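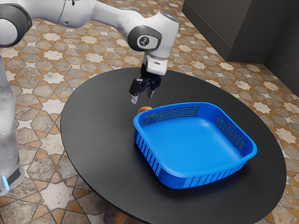 Ticket 2087 – Cozma sim cell, grasp height offset
Status: open, waiting on retest
Component: Plomari scene loader, Trolgate arm profile

The fingertip offset is finally behaving, and I'm so happy with how this one came apart! After the last profile update the arm stopped 31 mm too high on every pick, whatever the object was. I moved the test over to the round black table and the blue basket, with the fruit tucked behind the back left corner, so the fingers have to come down close to the rim. It's a great test spot – any height error shows up right away.

What I tried first:
Reloaded the arm profile. No change.
Reset the table height in Plomari. No change, and I had to put it back.
Swapped the basket for the plain tray. Same 31 mm.

Then I opened the gripper file and there it was. The Trolgate profile adds the finger length at the flange, and our cell file adds it again at the tool point. Two offsets stacked up! I took out the one in the cell file, cleared the cache and restarted the loader.

Ran 8 picks after that and the stop height was right on all of them. Lovely to watch.

Still to do:
Check the left and right fingertip values. They differ by 2 mm in the file and I'd like to know if that's on purpose.
Gesa cell uses the same profile, so please look there before the April build – same line, same fix.

Log from the last run is attached. Leaving this open until the Gesa check is in.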